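Unit 2: Setting up the simulated arm cell

These notes cover the Tritlow bench cell as built in the simulator. The same order of work applies to the real cell at Nasunside.

Mounting the arm

The base is fixed to a square platform at the far side of the table. Set the platform first, then attach the arm to it as a child, so that moving one moves the other. Check that the base frame has its z axis pointing up. A base turned by a quarter is the most common fault in submitted work and will not show until the first reach.

Gripper

Load the two-finger gripper as a separate model and join it at the wrist. Enter the tool length in the Sindel settings page before running any motion. If the fingers start inside the platform, the solver pushes them out in the first few steps and the arm jumps. Start with the fingers pointing down and clear of the surface.

Physics settings

Run the solver at 1,000 steps per second. Drop the loose objects on to the table and let them settle for 300 steps before the arm is enabled. An object may come to rest tilted - check its collision shape before changing the friction.

Start pose check

Reset the cell and hold the arm still. Compare the wrist, the platform and the loose objects on the table with your saved layout.

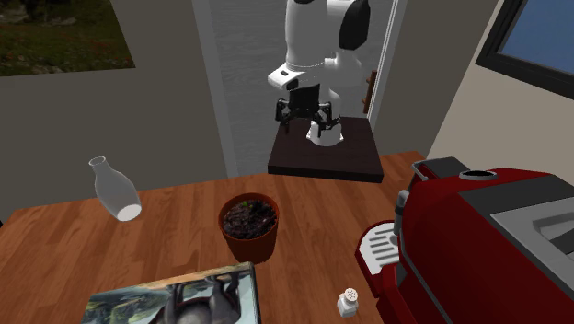

Save the pose only when the joint readings stay steady over a further 1,000 steps. If a joint drifts, lower its gain and reset. Do not correct drift by moving the platform.

Hand in the settings file and the joint log. Buchanan lab, Sunday evening at the latest.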